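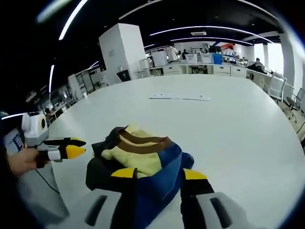
Section 4. Folding and bundling mixed-colour garments

Read section 3 first if you haven't sorted yet. Folding before sorting = doing it twice.

Covers tops, sports shirts, light jackets, anything with panels or stripes in more than one colour. Plain stuff is section 5. Trousers section 6.

Before you start

Clear table, light colour if you've got the choice. Dark navy and black show every bit of fluff and a pale table shows you the fluff before the cloth picks it up. Wipe down, let it dry properly.

You need:
a flat table, big enough for the garment with the arms out
a sheet of card or stiff paper (the Hendwood folding card is the right width for adult sizes, cut your own for children's)
lint roller
the crate for that size
labels, pen

Buttons done up. Zips closed. Pockets emptied – check the inside ones, Florence found a full set of keys in June and they'd been through the wash twice.

CAUTION: never fold damp. Royal blue and navy next to cream is the worst mix there is. Dye moves overnight and you won't get it out. If in doubt hang it up and come back after lunch.

4.1 Flat fold (standard)

1. Lay garment face down, collar away from you.
2. Smooth from the middle outwards. Flat of the hand, no tugging.
3. Put the card in the middle of the back, top edge just under the collar.
4. Left side over the card. Sleeve back down along the fold.
5. Same on the right. Edges should nearly meet, doesn't matter if they don't.
6. Bottom hem up to the middle.
7. Slide the card out. Don't skip this, we lose them by the dozen.
8. Fold once more, turn over. Collar and front showing.

Note: on striped garments line the stripes up at step 5 and not before. If you chase them from step 2 you'll be there all morning. Curved stripes never line up fully. Leave them.

Note: slippery linings. Fold with the lining inside, hand flat on it while you pull the card out. Slow.

4.2 Soft bundle (for short moves only)

For taking things from one table to another, or when the crates aren't ready. Not for storage.

1. Fold in half lengthways, darkest part outside.
2. Fold in half again, top to bottom.
3. Tuck the loose bits under. Leave a pale panel on top if there is one, easier to spot in a pile.
4. Pick up from both sides, low down, with the weight in the middle. Lifting by one corner undoes the lot.
5. Set down, dont drop.

A bundle should stay put when you let go. If it opens by itself the second fold is too loose – go back to 2.

CAUTION: bundles crease. Anything left bundled past four in the afternoon gets opened and hung, then flat folded next morning. Vinzenz does the round but do check your own table.

4.3 Unfolding a bundle

1. Put it down with the loose edge towards you.
2. Find two points on the same layer. Usually the hem. If you pull two different layers it twists.
3. Pinch, lift a little, let the rest drop open.
4. Lay down, smooth, carry on from 4.1 step 1.

If it's twisted: sleeves first, then body. Inside out sleeves, reach in from the cuff end and pull back through. Check the seams while you're there.

4.4 Stacking and crates

Clundico crates, the shallow ones. 14 flat-folded garments to a crate, thick ones fewer, go by the line on the inside. Above the line the lid pushes the top one out of shape.

Order in the crate, bottom to top:
darks
strong colours (blue, red, green)
mixed
pales

Mixed garments with a pale panel get a sheet of tissue over the panel. One sheet is plenty. The Kofler tissue is fine, the cheap roll we had before leaves bits.

Label goes on the short end, facing out. Size, type, your initials. Colour only if the whole crate's one colour.

Shelf takes 27 crates. Once it's full start on the Camach rack, bottom row first. Please not the top row first, it tips.

4.5 Problems

Fold won't lie flat
Card left in, or a pocket not emptied. Open and start again.

Collar bent
Garment laid too high at step 1. Collar should be just clear of the card.

Stack leans
All the thick edges on one side. Turn every other one round.

Stripes look wavy after folding
Cloth stretched at step 2. Let it rest a few minutes, smooth again, dont iron unless the label says so.

Fluff on navy
Roller, one direction only. Back and forth just moves it about.

Colour on the cream part
Stop. Take it out of the crate, check the ones above and below it, put it in the tray for Aparecida Conceição. No home remedies please.

Missing button or open seam
Pin a slip to the inside label. Monique Tanguy has the sewing box. Fold it afterwards, not befroe.

4.6 End of session

Cards back in the box. Roller sheets in the bin. Part-filled crates go under the table with the lid on and the count on the label. Number of crates in the book by the door – last total in there is 579, carry on from that, don't start a new column.

Next: section 5, plain garments and knitwear. Knitwear is rolled, so put the card away.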